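The Lower Horizon

The trench at Govosness had reached the second charcoal layer when the rain stopped, and Yee-man Fu went down the ladder with a trowel, a roll of sample bags and a hand lens on a cord.

The section had been cleaned the evening before. Topsoil, then a brown silt with plough marks in it, then a band of windblown sand. Under the sand lay the upper charcoal, which everyone agreed about. It had been dated in the first season and published in the second. Under that was a grey clay that was supposed to contain nothing, and in which the trench was supposed to end.

She put the scale against the wall and read it. The lower charcoal began 30 centimetres beneath the clay surface. It was thin and level and ran the full width of the cut. Tree roots do not burn level. She wrote this in the notebook, crossed it out, and wrote: lower boundary sharp, upper boundary diffuse, no root channels observed.

Abella leaned over the edge with the context sheets in a plastic sleeve.

'Is it a hearth?'

'It's a lens of charcoal.'

'Cotik says it's a hearth.'

'Cotik is in the van.'

She took the first sample from the left side, working from the bottom upwards so that nothing fell on to what had not yet been bagged. Each bag had a number, a context and a depth. The last one was 264. It held a flake of grey stone with a platform at one end and a small swelling below it, and she looked at it under the lens for longer than the form required. The stone did not belong to the headland. The nearest source on the survey map was the ridge at Zallormont, on the far side of the estuary.

She entered it as 'lithic, possible'. Abella read the entry upside down and said nothing.

The samples went to the laboratory by road. There was a courier, but the courier wanted them handed over at a depot before noon, and the box could not be left with strangers in its present state, with half the labels still damp. Cotik drove. Yee-man sat beside him with the box on her knees and filled in the transfer form in capitals.

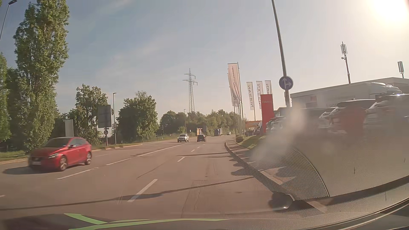 The road out, under a low sun.

'If it's older than the sand,' Cotik said, 'then it's older than the paper.'

'Everything under the sand is older than the sand.'

'You know what I mean.'

She did. The paper stated that the headland had been empty until the upper charcoal. Her name was third on it. She had drawn the section herself, to the bottom of the trench as it was then, and had shaded the clay with the standard pattern and labelled it sterile. The drawing was accurate. The trench had been 80 centimetres too short.

The laboratory took the box at a hatch. A man in a blue coat checked the bags against the form, found that two had been listed in the wrong order, and waited while she initialled the correction. He stamped the top copy 2/19/19 and gave her the one underneath, on which the stamp had not come through.

'End of March,' he said. 'There's a queue.'

'Do you need anything else from us?'

'Expected age range. It's so we know how to run it.'

There was a box for this on the second page. On the earlier forms she had copied the figure from the form before, and that figure had come from a field guide, and the guide gave no reference. She held the pen over the box. Cotik had gone to look for somewhere to buy tea.

She wrote 'unknown'. The man turned the page round, read it, and asked whether she meant unknown or whether she meant that she would rather not say.

'Unknown,' said Yee-man Fu – and she spelt it out for him, though he had it in front of him in capitals.

He put the form in the tray and closed the hatch.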